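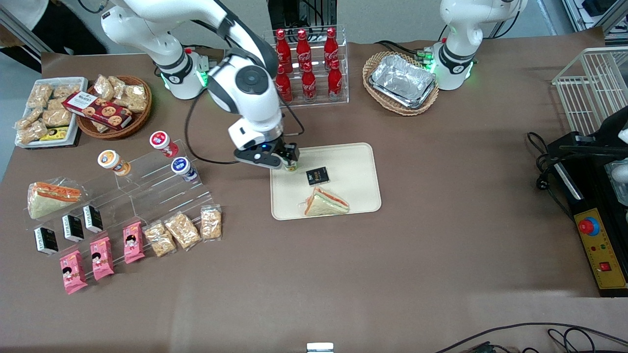
Starch paste, batch 87
November, entry opened 9:40

Purpose: repeat of batch 86 with the new wheat starch from Studari, to see whether the drop in tack on the long-fiber tissue came from the starch or from the cooking. Same pan, same stirrer, same thermometer. Water from the filter tap, left to stand overnight.

Starch to water 1:4 by volume. Soaked until no dry lumps showed on the spoon. Heated on the small plate, stirring without a break. Thickened later than batch 86 and went translucent all at once. Held 3 minutes past that point, then off the heat. Left covered to cool.

Strained twice through the horsehair sieve. First pass left a fair amount of skin behind. Second pass clean. Texture before thinning is shorter than I like, breaks off the brush instead of pulling. Thinned with cold water to heavy cream for the hinges, and a second jar to skim milk for the linings.

Test strips, 11:15

Strips cut from the discarded endpaper stock, grain long. Pasted out, laid down, boned through release paper, weighted between blotters. Blotters changed once before lunch.

Thick paste: holds at the edge, no lifting when flexed by hand. Slight cockle at one corner, my brushing.
Thin paste: tissue floated for too long before it grabbed. Same fault as batch 86, so the starch is probably not the cause. Next thing to change is the holding time. Three minutes may be short for this plate, which cycles.

Phillips ledger

Volume dated 1793 on the spine label. Sewing sound in the first sections, broken at the last two. Old animal glue on the spine came up with a methylcellulose poultice, applied in short lengths and scraped with the bone tool. Leather dust on the joints consolidated yesterday, still a little dark on the lower board. Leave it alone until it settles.

Guard the two loose sections with the thick jar, not the thin. Do not line the spine until the paste question is closed.

Stock

Wemureck blotter: one open pack left, 100 sheets to a pack. The last delivery had a visible felt side that printed onto damp tissue. Use those for pressing boards only.
Clostari linen thread, 18/3: enough for the ledger. Wax is low.

Next

Batch 88, same starch, double the holding time, log plate temperature at each stir.
Recheck the strips after a full night under weight before peeling anything.
Wash the sieve in cold water only. Someone used hot and it took a whole afternoon to clear the mesh.

Closed 4:50. Jars labeled and in the fridge, top shelf.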